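Fikum wrist camera kit, long-term review

We bought two Fikum kits in June to replace the webcams we had been taping to our arms. Each kit is a small camera, a clamp, a cable and a licence for Jirnum, the recording software. Kavitha Nadar fitted both and collected most of the episodes; I did the labelling.

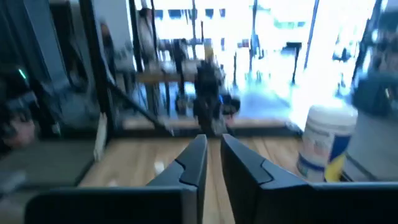

Exposure is the weak point. Auto mode meters the whole view and reacts slowly when the wrist turns. Facing the window, the upper part goes to white and pale blue, and shelving behind it is reduced to faint outlines. The near field survives: the notches on the fingers and the yellow section of the tub label are still distinct. An arm moving in the middle distance smears. Locking exposure in Jirnum helps, but the setting is lost on restart.

Recording runs at 30 frames per second and we saw no drift between camera and joint data. Trimming an episode is quick. Rejecting one takes two confirmations, and demonstrators soon stop bothering, so bad grasps end up in the set.

With the light behind the camera the kit does well. Thin items keep their edges, which matters when the policy has to pick one handle out of several.

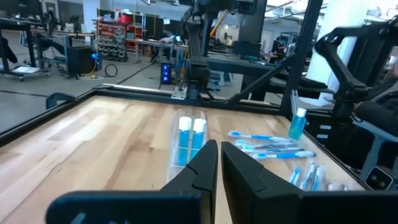 Sorting task: toothbrushes, blue bottles and the clear container, from the wrist.

The older Brorkum mount is stiffer, though it has no software worth using. Abundio Arriaga's scripts read Jirnum exports without changes.

Good: field of view, sync, export format.
Bad: auto exposure, reject dialogue, short cable.

Recommended for indoor benches with blinds.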